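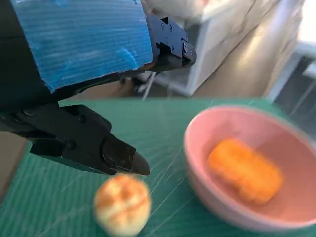

The Landry is the teaching kit I wish I'd had when I started showing arms how to do things. You sit or stand at the controls, you do the task yourself through the robot, and the kit records what the arms did along with everything the cameras saw. No code while you're teaching! You press the pedal, do the thing, press the pedal again, and you've got one demonstration saved.

I build these in my shop in Isidby and I use one nearly every day, so if this page reads like it was written by somebody who is a bit too fond of it, well, guilty.

What comes in the case: two hand controllers with a full set of straps, the foot pedal, the Sorkau wrist camera with its bracket and cable, the recording box, and a printed setup sheet (laminated, because mine kept getting crumbs on it). You supply the arms, the hands or grippers and a computer to train on. The controllers will also do plain hand guiding if your arm can go slack and let you push it. I prefer remote control for anything with two arms, since leaning in to grab a wrist puts my own elbow right in front of the camera.

My favorite first task is bread and a bowl. Pink bowl, green cutting mat, a couple of buns next to it, and the job is to get a bun into the bowl. It sounds like nothing and it will teach you a lot about your own habits. Bread squashes, it rolls a little, and you find out fast whether you're coming down too steep. Leave the bowl in one spot for your first batch and move only the bread. Once that's going well, start moving the bowl too, and turn the longer rolls so they don't all point the same way.

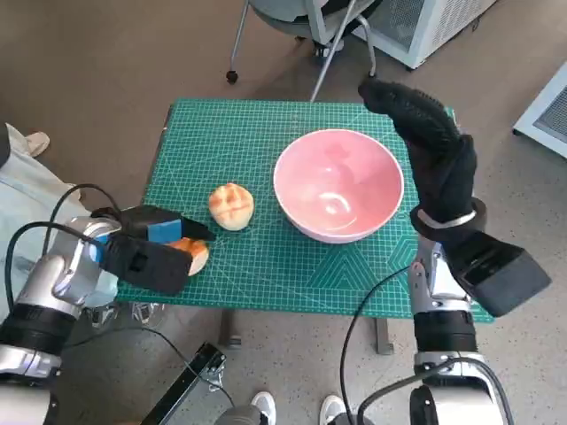
One buyer wrote to me that the pedal had felt silly for the first hour and that after that they couldn't record without it, mostly because both hands were already busy and they'd been reaching for the keyboard with a chin. I've heard versions of that a lot. The pedal has a long press too, which throws out the take you just made. Use it freely. A bad grab that you kept is going to come back and haunt you in training.

How many takes do you need? For one bun and one bowl I record 50 and then train something quick and ugly just to see where it goes wrong. Then I record more of whatever it was bad at. My biggest set on a single task is 400, and by the end of that I was dreaming about buns. Go slow, slower than feels natural, and pause a beat above the food before you close the fingers. It gives the wrist view a good clear look.

Swap the food as you go, if you want a policy that copes with more than one shape. Orange pieces against a pink bowl are a nice change from pale bread on green, and anything slick asks for a different approach angle. You don't have to use the same kind of hand on both sides either. The Landry keeps a separate profile for left and right, so a gripper on one arm and a fingered hand on the other is fine.

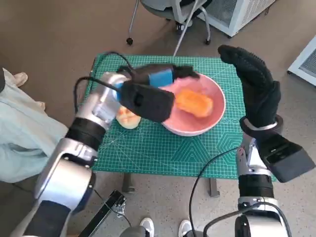 Setup and the fiddly bits

Clamp the recording box somewhere you won't kick it. Run the wrist cable with a generous loop, then swing the arm through everything it can reach before you record a single take - if the loop snags at full stretch, it'll snag in the middle of your best one. Calibration is a short routine where you hold both controllers in the rest position and then copy four poses off the sheet. Do it again whenever you change hands or move the bracket.

If you're putting gloves on your robot's hands (I like black fabric ones for food practice, they grip better than bare plastic), record that as its own set. Mixing gloved and ungloved takes confused my early policies no end.

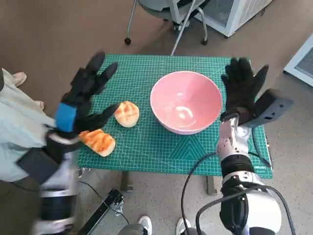 The other thing I'd ask you to practice is letting go. Everybody works on the grab, and then the release is a rushed little fling over the edge of the bowl. Lower, open, wait, back away. The recorder marks when the fingers open and close, so you can scrub straight to those moments and check yourself.

Current firmware went up on November 16, 2021, and fixes the left pedal bounce. The next batch of kits ships in December. There are 34 in it. Spare straps and brackets are in stock now.

Comments (4)

Will the Sorkau bracket fit a wrist that already has a sensor box on the back? Mine sticks out a fair bit.

Reply from the shop: Probably, with the longer screws. Send me a measurement across the wrist and I'll check before you order.

Got ours running in Bornness last week. Calibration was painless but the setup sheet has pose three and pose four swapped, or else I'm holding it upside down.

Second the advice on going slow. My first batch was all way too fast and I ended up tossing the lot. Any chance of a quieter pedal? It clicks like a stapler.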